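Home | Forums | Manipulation | Data & Demos | Search

How many demos before you start throwing them out?
14 replies

gantrygoose
We're collecting teleop demos for a two-arm table setup at our Londlow shop. 101 so far, all one task: get the fingers to the white dome, wait for the other arm, lift together. I had planned to spend my thirties differently.

The policy trained on these does fine until the dome is more than a hand's width off center, and then it reaches with great confidence for nothing. Wrist view near the start of an episode:

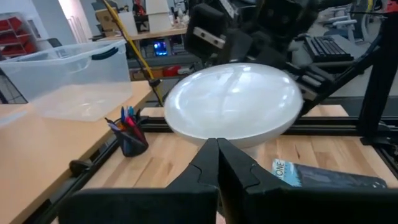 Wrist cam, fingers just short of the dome. Second arm behind it.

Do I collect more, or do I clean what I have?

torque_wench
Clean. Always clean. I bet a third of those are you hesitating, and you are now the proud owner of a robot that hesitates.

pallet_jackal
Disagree. With 101 demos you don't have a cleaning problem, you have a small pile. Move the dome, move the pens, move the book, record another hundred. We ran Timby for a whole April on badly trimmed episodes and it coped, because nothing was ever in the same place twice.

torque_wench
Timby also put a mug in a drawer and closed the drawer on the mug.

pallet_jackal
It was a variable mug position.

slowservo
Is that dome glossy? The highlights will slide around every time the wrist moves. If you only ever record under the same overhead lights, it may be learning the highlight and ignoring the dome. Try a few with the lights changed before you blame the count.

gantrygoose
Glossy, yes. I hadn't thought about the lights and I resent that you have.

On hesitation: I went back and flagged 19 episodes where I stop dead before the grasp. The other trouble is the opposite. When I'm bored I drive fast, and the wrist view turns into soup.

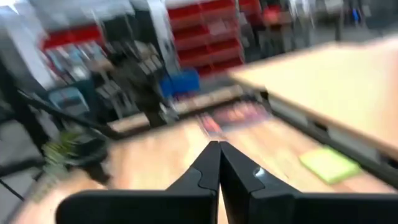

My cutoff right now is to drop an episode if more than 23 frames in a row look like that. It's a number I picked while eating lunch, so feel free to attack it.

torque_wench
Attacking it. Trim the fast part if the dome isn't involved yet, keep the rest. You don't have to bin a good grasp over a bad commute.

pallet_jackal
Or leave it in! The arm is going to move fast at run time too, and then it'll see blur it never trained on. You people would sand the bark off a tree.

slowservo
Depends if the policy runs at the speed you drove. Ours at Baltevetti ran at nearly 7 times slower than the demos, so the blur was useless to us. Check that first.

gantrygoose
It runs slower than I drive. Everything does when I'm bored. OK: trimming the fast reaches, cutting the 19, then a new batch with the dome all over the table and the lights changed.

pallet_jackal
So, more demos.

torque_wench
So, cleaning.

3 people like this | Share (2) | Report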